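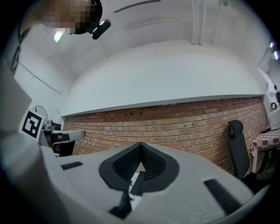

Relevé d'intérieur - séance 3
Notes de cours, atelier rénovation (reprises par Z. Biwott, merci de signaler les erreurs)

Rappel : on relève avant de dessiner. Croquis à main levée d'abord, cotes ensuite. Ceux qui ont commencé sur Isow sans croquis recommencent.

Ordre de travail
1. Plafond : forme, joints, réseaux apparents
2. Murs, du haut vers le bas
3. Équipements fixés
4. Mobilier - en dernier, et seulement s'il gêne une cote

Mur mixte enduit / brique
Toujours coter la limite entre les deux. Hauteur prise en 2 points minimum, un à chaque bout, sinon on rate le faux niveau. Noter si l'enduit est en saillie ou au nu de la brique. Brique apparente : format, appareillage, couleur des joints. Ne pas dessiner toutes les briques !! Un échantillon suffit, le reste en hachure.

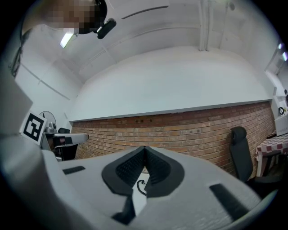 Les équipements se repèrent par rapport à une arête fixe, jamais par rapport à un meuble. Axe de l'appareil, puis hauteur sol fini. Sur la brique c'est plus facile, on peut recaler avec les rangs : la petite plaque sombre vers le milieu du mur, par exemple, est tout près du haut de la partie en brique, donc on la cote depuis le rebord de l'enduit et on vérifie depuis le sol. Prise ou simple plaque ? si doute, mettre « ? » sur le plan, on ne devine pas. Même chose pour les tuyaux blancs qui descendent du plafond vers le mur : position en plan, diamètre, point d'arrivée. Fonction à confirmer.

Plafond voûté : une coupe en travers obligatoire. Cote à la naissance, cote à la clé, et des points intermédiaires tous les 200 mm. Luminaires sur un calque à part.

Erreurs vues le plus souvant
- chaînage oublié, cotes partielles qui ne tombent pas juste
- tuyau dessiné en plan mais absent de la coupe
- échelle non indiquée (Obadia, Albertina : à refaire)

Rendu en novembre, A3, coupe au 1/20. Binômes à donner à V. Urio avant midi. Le dossier Khaemba reste consultable en salle, ne pas l'enporter.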